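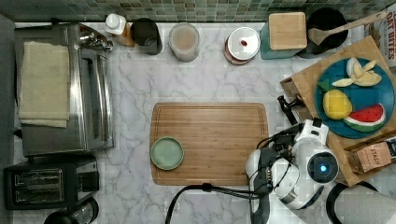

Pledberg Teach Kit for Tabletop Arms

The Pledberg Teach Kit lets you show a task to a robot arm with your own hand. You hold the small leader arm, you move it, and the working arm on the counter or bench does the same movement at the same moment. Everything is recorded: joint positions, gripper opening and the video from the overhead camera. After this, the recording can be played back, corrected, or used to train a policy in the software of your choice.

The kit is made for people who already own a light tabletop arm and want to collect demonstrations of everyday work – putting a bowl on a board, taking a piece of play fruit from a plate, moving a jar to the back of the counter. It is used mostly in university labs and in small companies, but we have customers who work from their own kitchen.

What is in the box

Leader arm with trigger handle, six joints plus trigger
Table clamp for the leader arm, opens to 60 mm
Overhead camera with mounting bracket (pole not included)
Noneo hub, which connects leader, follower and camera to one computer
Foot pedal with two switches
Power supply for the hub
Cable set, with six reusable cable clips
Printed quick guide

The follower arm (the arm which does the work) is not in the box. Please check the list of supported arms before you order. If your arm is not in the list, write to us with the model name and the version of the firmware, and we will tell you if it can be made to work.

Two ways to show a task

Leader and follower. This is the normal way. The operator sits beside the counter, or across from it, and moves the leader arm. The delay between the two arms is 20 ms when both are connected to the same hub by cable. The trigger on the handle opens and closes the gripper. You can set the scale of the movement in the software, so that a large movement of your hand becomes a small movement of the follower. We recommend this for objects with a thin edge, for example a bowl or a lid.

Hand guiding. If the follower arm has a free-drive mode, you can hold it directly and lead it through the task. The hub records the joints in the same way. Your hands will be in the video, so this mode is better for teaching fixed positions than for training from camera images. Many users teach the start position and the resting position by hand guiding and do all the rest with the leader.

Recording with the pedal

Press the left switch to begin an episode, and press it again to finish. The right switch throws away the last episode. There is no need to let go of the handle or to touch the keyboard. A short tone tells you that the recording has started, and a lower tone tells you that it is saved.

An episode can have any length up to 300 seconds. Longer tasks must be divided. From our experience, one short action per episode gives the best result: pick up the bowl, finish. Put the bowl down, finish. If you want to join them later, the Noneo software can put episodes together when the last position of one and the first position of the next are close enough.

Preparing the counter

Most of the questions we receive are about the work area and not about the kit, so we have written down what we do ourselves.

Leave the middle of the counter open. The objects of the task belong there, and the other things can stand along the sides and the back. A real kitchen has a toaster, jars and packages in it, and a policy which has seen them during training will be less confused by them later. Move these things a little between sessions, but not during a session.

Fix the cables before the first episode. The thick cable of the follower should leave the arm in one curve, away from the board, and be held with a clip. A cable that moves over the work area will be in your training images and can also pull on a light object. Give the thin wires on the arm enough slack for the full turn of the wrist, and test this turn slowly one time with nothing in the gripper.

Look at the light. Polished stone, steel appliances and glazed lids give bright reflections when seen from above. Lock the exposure of the camera in the settings, otherwise the whole image becomes darker when the white arm comes under the lens. A lamp from the side is usually better than a lamp next to the camera.

Use light objects at the beginning. Imitation fruit is good because it has clear colors and does not roll off and break. Glass jars and ceramic should wait until the operator is comfortable with the trigger. Electrical appliances in the reach of the arm should be unplugged.

How many demonstrations?

We are asked this every week and cannot give one number. For a single object which always goes to the same place, our test group had a useful result with 148 episodes. For the same object with a free start position, they needed about 791. A bad episode costs more than a missing one, so please use the right pedal without regret.

Technical data

Leader arm reach: 480 mm
Leader arm weight: 1.1 kg, without clamp
Recording rate, joints: 100 Hz
Recording rate, camera: 30 images per second
Camera view: from above, recommended height 90 to 120 cm
Hub connection: USB-C to computer, four device ports
Data format: open, with export tool for common training libraries
Computer: Linux or Windows, 16 GB of memory or more

Safety

The follower arm copies what your hand does, also when your hand makes a mistake. Keep the emergency stop of your arm where you can reach it with the free hand. Nobody else should reach into the work area while the leader is active. When the leader handle is released, the follower holds its last position – it does not go limp and it does not go home. Support the follower before you switch off the power, if your model has no brakes.

Questions from customers

Can I use two leaders with one hub?
Yes, if you have two followers of the same type. You need a second leader arm and the longer clamp bar.

Does it work through the internet?
It works in a local network. The delay is then larger and depends on your network. We do not support operation from another building.

Can a left-handed person use the handle?
Yes. The handle is symmetrical, and the clamp can be put on both sides.

My follower shakes when I hold the leader still. What can I do?
Raise the smoothing value in the Noneo software by one step and try again. If it continues, check that the base of the follower is tight.

Ordering and delivery

The Teach Kit is sold by Pledberg directly, and by Odukoya for customers who need installation at their own place. Spare handles, clamps and cable clips can be ordered separately from Fokby. Kits ordered now are sent in April. Each kit has a warranty of two years, which covers the leader arm, the hub and the pedal, but not the cables.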